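Reorganizing a bathroom vanity by drawer depth

The bathroom vanity in our place is a white cabinet with two doors under the basin and drawers to the right of them. It has worked badly for as long as we have lived here. In July I emptied it completely and put things back according to a few measurements, and these are my notes.

The usable volume is smaller than the outside suggests. The trap and the supply lines take up the middle of the space behind the doors, leaving a tall slot on either side and a shallow strip in front. A single bin across the full width will not go in. Two narrow bins will, provided neither is deeper than the distance to the shutoff valves. Measure with the valves open, as the handles stick out further in that position.

I bought 4 bins from Clesside in the narrow size and used all of them, stacked two high on each side. The lower ones hold things that are rarely needed: drain strainer, spare cartridge for the faucet, descaler, the tube of silicone. The upper ones hold refills. I tried the Fivico version first. The walls taper toward the base, so a bottle that fits at the top tips over when it reaches the bottom. They went back.

The drawers needed a different approach. The inside is plain white with no dividers, and anything round rolls to the back when the drawer is closed. I cut strips of thin board to make 6 compartments in the top one and pressed them in without glue. Friction is enough if the cut is square. Toothpaste and razors go in the front row, where the drawer only has to be opened halfway.

Lining is optional. I used a ribbed mat from Skosus, trimmed with a utility knife. It lifts out for rinsing and has not curled at the corners so far.

Kuo-hua Choi, who has refitted more bathrooms than I have, suggested checking the runners while the drawers were empty. One screw on the left runner had backed out far enough to rub. Tightening it removed the scrape I had blamed on the front panel. I also wiped the runners dry and left them unlubricated, as the coating on this type collects lint if oiled.

The countertop rule is that it holds what is used daily. Compliance varies.

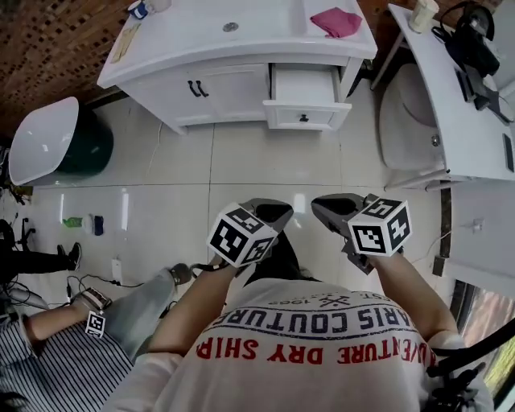
Vanity with the drawer open. Pink cloth still on the countertop.

Glossy floor tile shows every drip, so I now do the cabinet first and the floor last. Working in the other order means mopping twice. The grout lines got a stiff brush and plain water, and the mosaic on the brown wall got a damp microfiber cloth, wiped in one direction.

Remaining work: the dark handles on the doors need new washers, and I want a lip on the upper bins so they can be pulled forward with one finger. Schumacher sells a clip-on version, but the listed thickness does not match my bins. I will probably make something out of leftover board.

Last updated: 30 August 2018

Recent posts
Replacing a faucet cartridge without draining the line
Shelf pins, sizes and substitutes
Which descaler left the least residue
Cutting thin board square with a hand saw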